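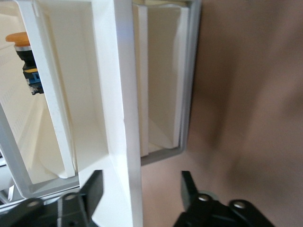

My project: which floor screed dries flattest?

I picked floors for my second-year building project, mostly because my bedroom at home has a dip in it and my desk chair rolls into the same corner every night. I wanted to know if self-levelling compound does what it says on the bag, or if you still need a decent hand with a trowel.

I tested two mixes, one from Mudell and one from Stindus. My tutor wanted me to add a third (Ingvarsson do one too) but the bags are pricey and I'd already spent most of my money on plywood!

I made 6 trays, three for each mix, and set them on the workshop floor with a slight slope under them. Each tray was 1000 mm long, so I could lay the college straight edge right across it. I primed the bases the evening before, then mixed with a paddle on a slow drill. The first Mudell batch went lumpy on me. I'd tipped the water onto the powder instead of the other way round, so I binned that one and started the tray again.

Pouring was the fun bit. Stindus is runnier and found its own way into the corners, while Mudell needed a push with the trowel and a good going over with the spiked roller. I left all the trays overnight with the heaters off, and it was November, so they took their time.

Next day I slid feeler gauges under the straight edge. The biggest gap on any Stindus tray was 2 mm, at the end where I'd poured last. Mudell was better than I expected in the middle but had a ridge where the roller had stopped, and I'm fairly sure that ridge is my fault and not the bag's.

I also stuck offcuts of Uretti vinyl on one tray of each to see if the bumps showed through. You could feel the Mudell ridge with your thumb, and once the light was low you could see it as well.

If I did it again I'd weigh the water on proper scales (I used a jug) and sand any ridges with 80 grit before the vinyl goes down. I'd also like to try a thicker pour, as mine were all on the thin side. The trays are still under the bench in the workshop if anyone in the year below wants them.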